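Setting the Table With the Braltau Robotics Club

I've eaten at a lot of tables, but I'd never had to wait this long for one to be set! The students of the Braltau robotics club have spent the whole school year on one chore, which is laying out a place setting with two robot arms, and when I dropped in they very kindly let me pull up a stool.

Ivana Paredes, who's 19 and writes most of the code, told me it started in September with a bet over pizza. Her teammate Nahuel Zúñiga figured a spoon would take them a weekend. (He bought the pizza.)

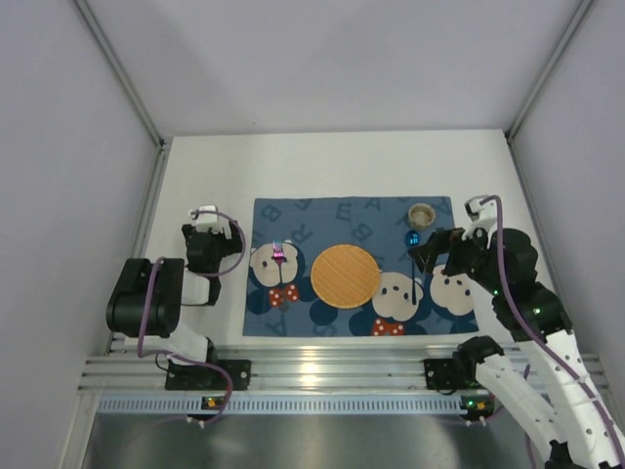 Two arms, one bear placemat: the club's table-setting project at work.

What I loved was how homey it all is. You come expecting, I don't know, car parts, and you get a kid's breakfast. The students drive the arms by hand first, over and over, and save each run so the software has something to learn from. They had 164 good ones saved when I visited, and Nahuel wants 800 before the regional showcase. I tried one run myself and was terrible at it. My fork went for a walk!

Spoons are still the big argument. They're skinny, they're shiny, and they love to lie flat.
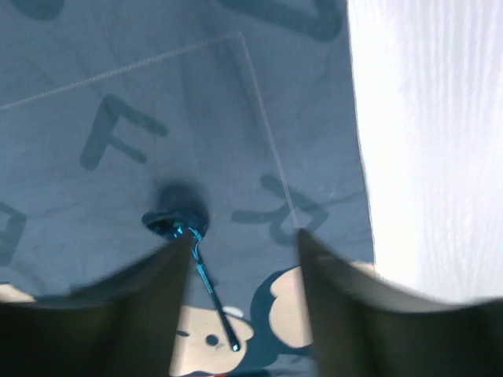

Ivana likes to come in over the handle, slow and low, while Nahuel goes for the bowl end and hopes. Their coach, Graciela Espinoza, stays out of it and keeps score on a whiteboard. She'd like all five students to be able to run the whole setting on their own by the showcase, and she told me the cup is next on the list.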